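Tralumis Tracker
Ticket 1503: Grasp scorer ranks glare above real edges on soft packs
Project: Rondutora (clutter picking)
Opened by: Liliana Cattaneo
Assigned to: Ettore Messina
Status: Open, fix in testing
Priority: Medium

Liliana Cattaneo, 9:40 am
Starting this one because I finally have a clean way to reproduce it. When two shiny packages overlap, the scorer puts its top candidates on the bright wrinkles in the plastic and ignores the outline of the front item. Boxes and cans are fine. Bags, refill pouches and anything in crinkly film are not.

Steps:
Load the January checkpoint, default config.
Put a soft pack in front of a larger glossy package, touching.
Run the scorer on the wrist view only.
Look at the top 5 candidates.

Expected: candidates straddle the front pack.
What I get: most of them land on the package behind, wherever the light is strongest.

Ettore Messina, 10:15 am
Oh nice, I can reproduce this on the first try. Is your exposure locked? Mine was on auto, and I want to rule that out before we touch the model.

Liliana Cattaneo, 10:22 am
Locked. I tried auto too and the heat map looks the same, only noisier.

Ettore Messina, 11:50 am
OK, found something. The edge term is computed on a single view, so a highlight with a hard border scores just like a physical edge. A highlight slides across the film when the wrist moves, and a real edge stays put on the object. So I wrote a consistency check: take 3 views with a small wrist shift between them, warp them together using the arm pose, and keep only edges that survive in all of them. It's on branch glare-vote. It adds a little time before each grasp but I think we can hide that inside the approach move.

Liliana Cattaneo, 1:05 pm
I love this. Pulled it, and the heat map is so much calmer! One problem — the warp assumes a flat scene at table height, and a pack standing upright gets its top edge smeared. The votes disagree there and real edges get thrown out.

Ettore Messina, 1:30 pm
Yep, that was lazy of me. Pushed a change that uses the depth estimate per patch and falls back to the table plane if depth is missing. Can you rerun with the same seeds?

Liliana Cattaneo, 3:10 pm
Reran all 200 stored scenes from the Caputo set, old scorer against glare-vote. Candidates sitting on highlights drop off sharply, and the ranking for rigid items barely changes, so we aren't paying for this somewhere else. Clear film with print behind it is still the hardest group. I also went back to the live arm at Prernow with wipes and work gloves, both very reflective.
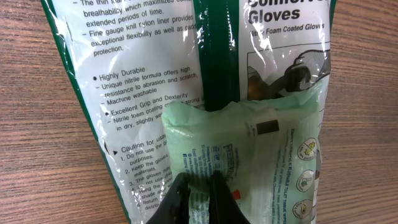
What I'd like next is a score for how much the views disagree, saved along with every grasp. Right now we vote and throw the disagreement away, and I suspect it would tell us when to take one more look before closing. It might even be the more interesting result for the write-up.

Ettore Messina, 3:25 pm
Agreed, and it's cheap, the number is already in memory. I'll log it as view_spread. Please don't merge yet, the depth fallback has no test.

Liliana Cattaneo, 3:31 pm
Not merging. Leaving the ticket open until view_spread is in and the clear film scenes have been rerun. Config I used is attached to the branch under configs/soft_pack.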